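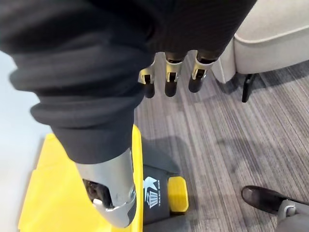 ## 人のいる部屋でヒューマノイドを動かす前に決めること

規格の番号を並べた安全計画書は、あまり当てにならない。Skovauの手順書第3版もそうで、371行のうち現場の人間が読んで動けるのは数行だった。以下はそれを削って、使えるところだけ残した手順である。

### 1. 足元の区域を決める

「周囲に注意する」は規則のうちに入らない。誰が、どこまで、どの状態なら入ってよいかを書く。

- 脚に駆動が入っている間は、介助者以外は区域に入らない
- 介助者は非常停止を手に持つ。机に置いたら持っていないものとみなす
- 家具とごみ箱の位置は開始前に決め、途中で動かしたら一度止める

カーペットにテープを貼っただけの区域は、すぐ踏み越えられる。貼るなとは言わないが、それで対策が済んだと記録するのはやめてほしい。

### 2. 薄いフィルムを別扱いにする

多くのリスク評価表は、対象物を重さと硬さで分けている。この分け方だとポリ袋や靴カバーは一番安全な欄に入る。私はこれを信用していない。軽くても滑るし、絡むし、足の下に入る。

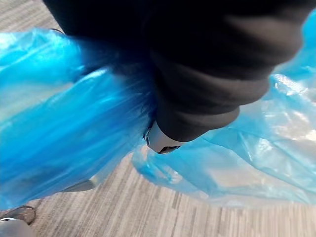 フィルム類が床に落ちたら歩行は中止、拾うのは人、拾う前に停止を確認する。この順番を変えない。Herreraの講習では「速やかに除去」とだけ教わったが、停止の確認が抜けていて、手を出す側が危ない。

### 3. 把持の合否を言葉で決める

「つかめた」の基準は、始める前に書いておく。あとから決めると、必ず甘くなる。

- 持ち上げて3秒保持する
- 指の節や隙間にフィルムが入っていないか、停止後に目で見る
- 失敗した回も消さずに残す

Nodanceで見せてもらった記録は126回すべて成功になっていた。失敗の欄がない書式なのだから当然で、何の証明にもならない。

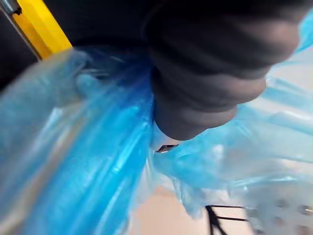

センサーの値だけで合否をつける方法にも、私は懐疑的だ。力の値が範囲内でも、対象が思った形で収まっている保証はない。青い袋が蛇腹状の指のまわりにくしゃくしゃに集まっていて、右下には黒い配線も通っている。こういう配置なら、点検項目に「フィルムと配線の距離」を足す。既製のチェック表にはまず載っていない項目なので、手で書き加えること。

### 4. 記録に残すもの

日付、区域の図、停止した回数と理由。Zorportの書式を使うなら、備考欄が狭いので別紙を付ける。停止がゼロの日が続いたら、安全になったと喜ぶ前に、停止ボタンが効くかどうかを試す。

最終更新：12/19/19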